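From: Riaan Dlamini
To: Skesau housekeeping list
Date: 16 February 2025
Subject: Re: [skesau-home] Spray bottles, refilling, and what to put in them

Lizelle Sithole wrote:

> Hello all,
>
> I'm moving my cleaning stuff out of the cabinet under the sink, where
> everything falls over, and into one container with a handle that I can
> take from room to room. Before I buy more bottles I have a few questions.
>
> 1. Does it matter what kind of spray bottle I get? The last two I had
> quit after a few months. The trigger moves but nothing comes out.
>
> 2. I have an upholstered bench in the front room with a folded cotton
> throw on it. Can I use the same bottle on the bench and on the table, or
> do I need one for each?
>
> 3. Remo said last year that he mixes everything from concentrate. How
> much do you mix at a time?
>
> The container is about the size of a small wastebasket. I'd like to keep
> it to what I really use.
>
> Lizelle S.

Lizelle,

I'll take these in order, more or less. I went through the same thing when we moved to the Gunau building and lost the hall closet.

On the bottles. I've stopped buying the ones with a very fine mist setting. They're fine for plants, but anything with soap in it gums up the nozzle. What I look for now is a head that unscrews without a fight and a tube that reaches the bottom corner of the bottle instead of stopping an inch short. If the tube is short you'll think the trigger is broken when the bottle is a quarter full, and you'll throw it out. I did that twice.

When the trigger moves and nothing comes out, take the head off, put the tube in a glass of warm water, and pump until it runs clear. Thirty or so pulls is normal. If it still won't draw, look at the bottom end of the tube for lint or a bit of label. After that I give up on it. Heads can be bought separately and most of them fit most bottles, but take the old one to the store with you. I guessed once and was wrong.

Size matters more than I expected. I had a big bottle that held 1,000 ml and it was too heavy to hold up for the bathroom tile. It also wouldn't stand in the container without leaning on the handle. I use smaller ones now and refill them more often.

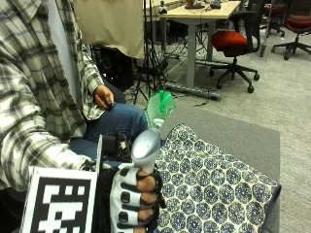
As for the bench, I would keep a separate bottle for fabric. Table cleaner leaves something behind on upholstery that you don't notice until the light hits it from the side. Mine is gray and it still has a patch near one end from the year I didn't know better. For the fabric bottle I use plain water with a very small amount of wool wash, and I spray the cloth in my hand and blot with that. Spraying straight onto the cushion puts too much in one place and you get a ring when it dries.

Take the throw off before you start. Folded cloth on a bench holds crumbs in the fold and along the edge, so shake it outside first, then do the bench, and let the bench dry all the way before the throw goes back. I leave it overnight. If your throw has dark blue in it, check it for bleeding with a damp white rag before it goes anywhere near a light cushion. Ours bled a little the first two washes and then stopped.

For mixing, Remo can correct me, but the concentrate I use is the Plorard one from the co-op and I go with 1 part to 40 parts water for tables and counters. That is weaker than the label says for floors. I fill the bottle with water first and add the concentrate after, or it foams up the neck and you can't get it full. I mix one bottle at a time. I used to make up a jug and it went cloudy by April and smelled off.

Label them. Masking tape comes off when it gets wet, so I write on the bottle with a paint marker, low down where my hand doesn't rub it. Write what's in it and the month you mixed it.

What I keep in the container, for what it's worth:

the table bottle
the fabric bottle
two rags for hard surfaces, one white rag for fabric
an old toothbrush
a flat scraper
a small brush for the carpet edge

Everything else lives on the shelf and comes out when I need it. I had glass cleaner in there for a long time and never used it outside the bathroom, so now it stays in the bathroom.

If you haven't bought the container yet, get one you can see through. I can tell from across the room whether a bottle has leaked, and I don't have to lift everything out to find the scraper. Green or clear doesn't matter. Check that the handle folds down or sits high enough for the bottles to go in upright. With a fixed handle across the middle, you have to put the bottles in at an angle, and that's when they leak. Turn the nozzles to off before you carry it anywhere if yours have an off position.

One more thing on carpet, because you'll be setting the container down on it. Wipe the bottom first. A ring of cleaner on gray carpet picks up dirt and turns into a darker ring in a week or two. I keep a folded rag under the bottles on the inside to catch drips and swap it when I do laundry.

Magnus Baird asked me off list about getting cleaner out from under tables with a foot bar, where the vacuum head won't go. I use the small brush and pull everything toward me, then vacuum the line. It's slow, but I only do it once a month. If there are cords hanging down behind the table, lift them up onto the top before you start or you'll be working around them the whole time. Nothing wet near them, obviously.

The Baloyi hardware store had replacement spray heads the last time I was in, on the bottom shelf past the paint. I didn't write down the price. Lizelle Molefe goes there more than I do and may know if they still carry them.

I have two spare bottles with good heads if you want them. They had the table mix in them and nothing else, and I've rinsed them. I can leave them at the front desk.

Riaan

--
Skesau housekeeping list
To stop getting these messages, reply with the word "remove" in the subject.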